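工单：左手持夹爪位姿间歇丢失，开合读数回零偏移
设备：双手持夹爪采集工位，Radwan 2 号位
所属项目：Gernby 随身物品整理
报修来源：Drimberg 数据质检
优先级：中
状态：已处理，观察中
建单日期：2025年4月19日 星期六

一、现象

质检退回一批片段，共 9 条，全部来自 Radwan 2 号位。退回原因写的是“左手轨迹跳变”。逐条回放后，问题分成两类。

第一类：左夹爪位姿在动作中途丢失，短的几帧，长的超过一秒，恢复后位置有明显台阶。右夹爪同时段轨迹连续，没有台阶。

第二类：左夹爪完全闭合时，开合读数不回零，停在 2 毫米上下。右夹爪闭合读数正常。

两类问题不总是同时出现。9 条里有 5 条只有第一类，其余两类都有。头部相机画面正常，时间戳连续，没有掉帧。

二、初步判断

头部相机画面正常，右手轨迹也正常，先排除相机和主机。问题范围缩到左夹爪本体、左标记块、左侧线缆，以及标定文件。

第一类怀疑标记块识别失败。可能原因：标记面反光、标记面脏污、标记块松动后与标定外参不符、操作时标记面被袖口或物品遮住。

第二类怀疑零位漂移，或者指根有异物。

三、处理过程

10:20 停用工位，导出当天日志。左标记块的识别率在上午前半段正常，后半段开始往下掉，最低的一段为 91%。右标记块同时段没有变化。识别率逐渐下降，不像线缆接触不良，线缆问题一般是整段断掉。

10:35 检查左侧线缆。插头拔下重插，沿线轻弯，读数没有跳动。线缆排除。

10:50 检查左标记块。用手指轻推，有可感的晃动。拆下后看到底座的固定螺钉有一颗已经退出半圈，另一颗还紧。标记面上有一层指印，侧光下看得清楚。

11:05 标记面用无纺布蘸少量异丙醇擦拭，只擦一遍，不来回搓。这批标记面是覆膜的，上次在 Sindotitz 那边有人用力擦，边角起了膜，最后只能整块换掉。擦完晾干，检查边角，没有起翘。

11:20 底座螺钉全部取出，清理旧胶，重新上低强度螺纹胶，对角拧紧。没有用高强度胶，标记块以后还要拆。推动检查，无晃动。

11:40 检查左夹爪指根。转轴旁边夹了一小段纤维，用镊子取出。手动开合，行程顺畅，没有卡点。

11:50 重做左夹爪零位。步骤：夹爪完全张开，停两秒；完全闭合，停两秒；在工具里点“写入零位”；断电重启后再读一次。重启后闭合读数为 0，反复开合，读数不变。

12:10 重做左标记块外参标定。底座动过以后旧外参不能再用，这一步不可省略。第一次标定残差偏大，检查发现是标定板没有放平，重放后第二次通过。新外参已覆盖到工位配置，旧文件改名保留，后缀加 old。

12:30 右夹爪顺带检查。标记块无晃动，螺钉紧，标记面擦了一遍。零位没有动，外参没有动。

四、复测

先做空载复测：两只夹爪在桌面上方来回平移、翻腕，标记面依次转向相机。左侧轨迹连续，没有台阶。

再做带物复测，用的是项目里容易出问题的物品。背包类物品比硬物麻烦，肩带细长，手指要伸进去挑，操作员的手腕会不自觉外翻，标记面容易转出相机视野。复测时要求动作按正常采集速度，不刻意放慢，也不刻意把标记面朝上摆。

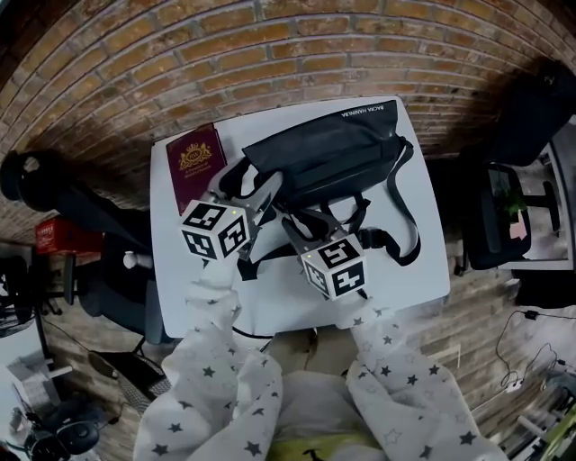 带物复测：右夹爪伸向黑色挎包的插扣处，左夹爪按住包身左侧，两侧绿色指示灯均亮。

复测录了数条，左侧全部没有位姿丢失，闭合读数回零。左标记块识别率与右侧持平。

其中一条在翻腕幅度最大的地方，左侧识别的标记面从两个减到一个，位姿仍然有效，抖动比平时略大。这属于视角原因，与本次故障无关，不作处理。

五、原因结论

第一类：左标记块底座螺钉松动，叠加标记面指印。松动造成台阶，指印造成识别率下降。两者各占多少没有分开测，处理是一起做的。

第二类：指根夹入纤维，闭合不到位。零位本身有没有漂移不能确定，已经重写，不再追查。

六、受影响数据

上午后半段 2 号位的片段全部标记待复核，不直接删除。只有第一类问题、丢失时间短的片段，Drimberg 可以自行决定插值还是退回。有第二类问题的片段建议重采，开合读数偏移的起点在日志里找不到清楚的位置，不好整体减去一个值。

新外参只对本次处理之后的片段有效。请不要用新外参去重算上午的数据。

七、后续

1. 开班检查增加一项：手推左右标记块，有晃动不得开始采集。
2. 标记面每班擦一次，操作员拿夹爪时握机身，不要捏标记块。
3. 处理织物、带类物品之后，看一眼指根有没有纤维。
4. 底座螺钉画防松线，左右都画。右侧未画，等下次停机。
5. 备用标记块库存不足，已向 Sindotitz 申请调拨，未回复。

八、跟进记录

下午 2 号位恢复采集。收班前抽查左侧闭合读数，为 0。推动左标记块，无晃动，防松线对齐。

Drimberg 回复：下午首批片段已过检，未见左手跳变。上午的片段还在复核，结果另行附在本工单下。

工单暂不关闭，右侧防松线画完、备件到货后再关。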